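Extending a deck over sloping ground: ledger or freestanding?

Posted in Outdoor Structures

gable_end

The existing deck is at the back of a 1980s house, 22 inches above grade at the house side and a bit more at the far edge because the yard drops away. It was built by a local outfit called Kramer, who have since closed, so there are no drawings. Joists are 2x8 at 16 on center, hung off a ledger bolted through the rim board. Span from ledger to beam is 9 feet 6 inches. Decking is 5/4 boards, brown stain, no rot that I can find with an awl.

I want to extend it sideways along the house by 12 feet. The complication is that the wall along that stretch is brick veneer, where the existing part is against siding. Can I bolt a second ledger through the brick, or do I need to make the new section freestanding? Soil is clay. Frost depth per the county is 30 inches. I would like the two surfaces to finish flush with no step.

Second thing, if anyone knows: the old hanger nails have white powder on them and some orange streaks below. Is that a reason to replace all of them while I have boards up?

Žofie Vávra

Do not bolt to the veneer. Brick veneer is a single wythe standing on a shelf angle or a foundation ledge, tied back to the framing with light metal ties. It carries its own weight and nothing else. Running long bolts through the brick and the air gap into the rim leaves the bolts unsupported across the gap, so they bend, and the brick cracks at the bed joints. The residential code prohibits attaching a ledger to veneer in the usual prescriptive tables. Engineered standoff brackets exist, but by the time you have paid for them and for the letter, two more footings are cheaper.

Build it freestanding. Put one beam 18 inches or so off the house and cantilever the joists back toward the wall, stopping an inch short of the brick. Put the second beam in line with your existing one. The footings near the house are the awkward part. They have to bear on undisturbed soil, and the backfill zone next to a foundation is disturbed by definition, often for 3 or 4 feet out. Either dig to the depth of the house footing or move the inner beam out past the backfill and check the cantilever. With 2x8 joists the allowable cantilever is limited to one quarter of the backspan in most tables, and sometimes less depending on species and load.

Clay at 30 inches of frost: go to 36 and bell the bottom, or use a form with a flared base. Smooth tubes in clay can be lifted by adhesion along the side even when the base is below frost.

Flush surfaces are achievable but leave a gap at the joint. The old section is fixed to the house and the new one isn't, and they will move differently through the year. Run a double joist on each side of the seam and a 1/4 inch gap between the picture frame boards. 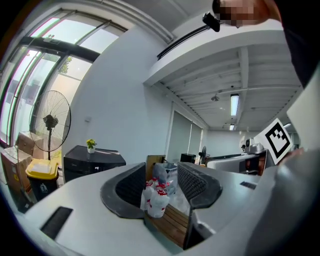

Lateral bracing is the item people miss on a freestanding deck. At 22 inches you may not need knee braces under your local rules, but the deck will rack noticeably if you leave them out. Diagonal 2x4s fixed flat under the joists, corner to corner, do more for stiffness than braces at the posts and are out of sight.

On the hangers: white powder is zinc oxidation and by itself is normal. Orange is base steel, meaning the zinc is gone at that point. Replace any hanger with orange on the seat or at the nail heads. Use hot-dip galvanized nails with hot-dip galvanized hangers and do not mix in stainless.

darnico_dave

I used Fernel screw piles for mine, 20 of them, and had no digging to do. Not cheap. My inspector wanted torque readings for each one so ask yours before you order.

Also stain the new boards separately and let them weather first, they never match the old ones anyway.

gable_end

Thank you both. Freestanding it is. The county office confirmed the veneer rule by phone and said the inner footings will be looked at before the pour. I pulled boards along the ledger and 2 hangers have orange at the seat, the rest only powder. The inner beam will end up 40 inches out, so I am looking at 2x10 joists for the new section and dropping the beams to keep the tops level with the old 2x8s. Plan is to dig in August when the clay is dry enough to hold a bell.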